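# Guest Room Tidy: a data card for the litter-on-the-floor set

Last updated: 9 November 2020
Reading time: 6 min

Welcome! Guest Room Tidy is a collection of pictures and short written notes about one very ordinary job: getting the rubbish off the floor of a bedroom after people have been living in it. Snack bags, paper bags, napkins, the odd wrapper that slid under the nightstand. It's a small set and we are very fond of it.

## Why a floor?

Most of the household sets we'd worked with before were about tables and kitchen counters. Those are great, but things on a counter tend to have been put there by someone who meant to put them there. Litter on a carpet is different. It lands however it lands, folds in on itself, and half the time you can't tell a bag from a wrapper until you're right on top of it. We started collecting with one room and a bin bag, and got hooked almost at once.

## What's in the folder

- `rooms/` — the pictures, sorted by room layout
- `notes/` — one plain text note per tidying session, in English
- `items.csv` — the list of litter types, with our names for them
- `layouts.txt` — where the big furniture stands in each layout
- `CHANGES.txt` — what moved between releases

The notes are the part people tend to skip, and we'd love it if you didn't. They say what was put down at the start, which bag was used for collecting, and anything odd about the session (a lamp left off, a chair moved over from another layout, a wrapper that went missing and came back two sessions later stuck to somebody's sock).

## The rooms

There are 13 layouts in this release, all set up as guest rooms or small bedrooms. The furniture comes from two places. The beds and nightstands are from Gelletti, a hotel clearance dealer, and the sofas and lamps came out of the old Ackroyd building when it was emptied. Nothing matches especially well and that suits us fine, as real guest rooms seldom match either.

Every layout has a bed and at least one other large piece. Some have a sofa, some a desk, and one has both, which makes for a tight squeeze and some really interesting corners. Layouts are named after the piece that gets in the way the most: `sofa_long`, `desk_corner`, `bed_middle` and so on.

## The litter

`items.csv` lists 16 types. We kept the names short and simple:

- `paper_bag` — brown paper, any size, flat or crumpled
- `snack_bag` — chips, pretzels, nuts, anything in a shiny pouch
- `napkin` — paper only, cloth goes under `laundry`
- `cup_paper` — with or without lid
- `bottle_small` — empty, cap on
- `receipt` — harder to spot than you'd think
- `wrapper` — candy, gum, single cookies

The other types are in the file, with a line of explanation each. If you're torn between `snack_bag` and `wrapper`, our rule is that a snack bag held more than one of the thing. A chocolate bar leaves a wrapper, a handful of peanuts leaves a snack bag. We argued about fun-size pouches for a whole afternoon and they ended up as snack bags.

Crumpling matters a lot! A fresh paper bag and one that has been squashed, sat on and smoothed out again barely look like the same thing. Before a session we fold and scrunch each piece by hand, and we swap pieces out when they start to tear. The notes give the state at the start as `flat`, `folded` or `crumpled`. A bag can be more than one of those, so please read the field as a list.

## The trash bag

The bag that things get collected in has its own label, `trash_bag`, and is never counted as litter. This tripped us up in the first release, where a few bags were marked as floor items and messed up the totals. They've all been fixed.

We use black bags in most sessions and clear ones in a few. Black bags are the tougher case and our favorite. They slump into a dark, wrinkly heap, the opening can be anywhere, and beside a dark bed frame the outline gets hard to follow. If you only have time to look at one thing in this set, look at how differently the bags sit from one session to the next.
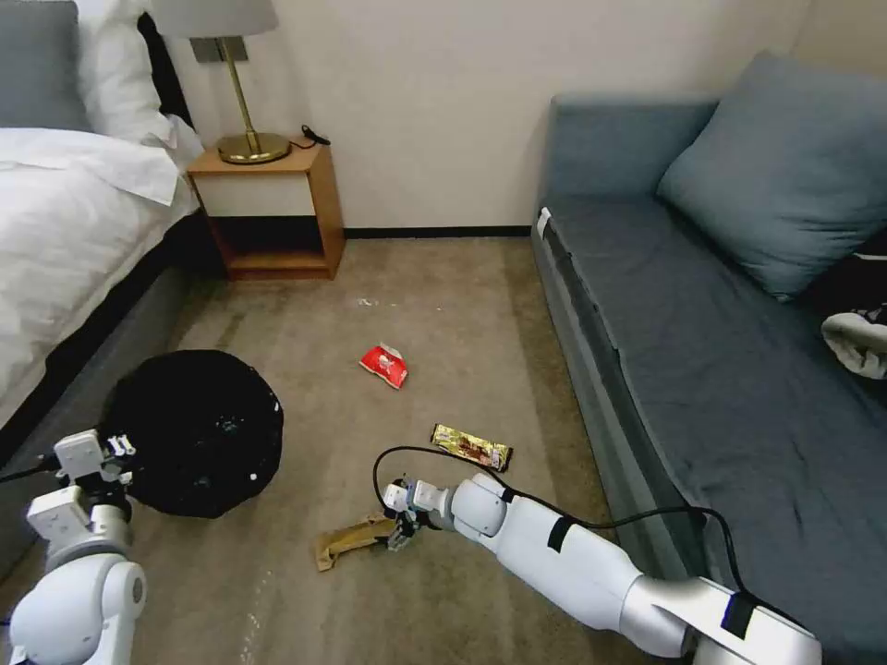

Layout `sofa_long`: paper bag and red snack bag on the carpet, black trash bag at the foot of the bed.

## How we lay things out

Each session starts with a small scatter of litter, dropped from standing height and left where it falls. We don't nudge pieces into nicer spots. If something rolls or slides under the bed, it stays there and gets a note. The furniture doesn't move during a session, and neither do the lamps.

A typical session runs up to 15 minutes. Sessions with only a few pieces can be over much sooner, and the ones with receipts in them always seem to drag on.

Not everything on the floor is rubbish, by the way. In 2 of the layouts we left out slippers, a phone charger and a folded blanket, all of which are supposed to stay in the room. They carry the label `keep`. Mixing these in made the set a good deal more fun to work with, and also showed us how loose our own idea of "tidy" was. Is a magazine on the carpet litter? We say no, unless it's torn.

## Labels and how far to trust them

Every picture was labeled once and then looked over by a second person. Where the two disagreed, we kept the more general name. So a brown lump that might be a bag or a big napkin is simply `paper_other`, and a shiny scrap with no readable print is `wrapper_other`. You'll meet these more often along the far wall and under furniture, where the light drops off.

Things we know are shaky:

- Pieces lying partly on top of each other sometimes share one outline.
- The line between `folded` and `crumpled` is a matter of taste, and ours shifted a bit along the way.
- Clear trash bags with litter already inside are labeled as one bag, with no labels for the contents.
- Beige carpet and brown paper are close in color, so edges may be off by a little.

## Good uses, and less good ones

We've had a lovely time using the set for finding litter, for sorting it from things that should stay, and for writing short tidying instructions in everyday language ("pick up the snack bag by the nightstand, then the paper bag"). It should also be handy for anyone interested in soft, crinkly objects in general.

It isn't a good guide to what people throw away or how much of it. We chose the litter ourselves, mostly from our own lunches, so there is a heavy lean toward pretzels. It also says nothing useful about recycling. Paper and plastic go in the same bag throughout, and a sorted version is on our wish list — along with hard floors, rugs with busy patterns, and a proper messy bathroom.

## Getting started

Open `layouts.txt` first, pick a layout, then read two or three of its notes next to the pictures. The naming makes sense pretty quickly after that. File names follow the pattern `layout_session_step`, so sorting by name puts a session in order.

If you only want floors with no `keep` items, filter on the `has_keep` column in `items.csv`.

## Changes since the last release

- `trash_bag` no longer included in litter totals
- `chips_bag` and `nut_bag` merged into `snack_bag`
- spelling fixed in the notes for `desk_corner`
- new layout `sofa_long` added
- `blanket` moved from `laundry` to `keep`

## Credits and contact

Guest Room Tidy is put together by the household group at Tesix, with storage and hosting from Jundetti. You're welcome to use, change and share it as long as you mention the set by name and pass the notes along with the pictures.

Found a wrong label, or a wrapper we missed? Please open an issue with the file name and what you think it should be. We read them all, and label fixes go into the next release.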